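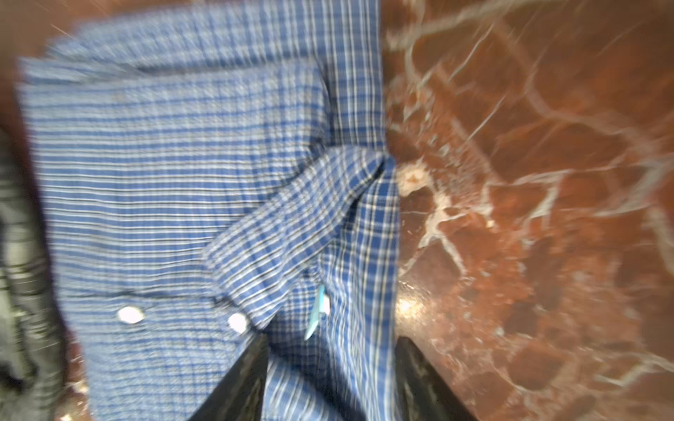 Chapter 6. Picking Up Cloth

The arm you finished in Chapter 5 can pick up a wooden block and set it down where you tell it to. Cloth is a harder job. A block has the same shape every time the fingers close on it, and a shirt does not. With a plaid button-up folded on a polished stone top, the sleeve lies across the body and the buttoned cuff sits over other layers, so two fingers closing near it may take one layer or several. The checks are a help. Where the sleeve crosses, they run at a different angle from the checks on the body, and later in the chapter we will use that change of angle to find the edge of the sleeve.

You will need the Portela base and arm from Chapter 4, the two-finger gripper, and the small wrist camera. If you built the gripper from the Durnard kit, check that the finger screws are tight before you start. Readers who made their own fingers should read Section 6.2 first, which deals with finger width and tip shape.

6.1 What the build has to do

By the end of this chapter your arm should be able to do the following with one shirt:

find the shirt on the table
choose a place to grip
close on the cloth without pushing it away
lift one fold and lay it back down

We leave full folding for Chapter 7. It needs a second arm, or a good deal of patience with one.

The program in this chapter was first written by Adalberto Coutinho for the shared workshop in Nomska, where members had 2 arms on a single bench. He kept a log of every try. When the log was closed on 2 December 2018 it held 3,652 grips, and in 346 of them the fingers closed on nothing. Most of those misses came from one mistake in the height setting, and Exercise 3 asks you to repeat it on purpose.

Choose your table with some care. A glossy top gives bright spots under a ceiling lamp, and the camera program can take a bright spot for a white button. Move the lamp to one side or lay down a plain sheet. Smooth tops also let the cloth slide when a finger touches it. The Rono mat listed in Appendix B stops this, and so does a damp dish towel under the shirt.

Before going on, run the arm through its home position and write down the finger gap at fully open and fully closed. You will need both numbers in Section 6.3.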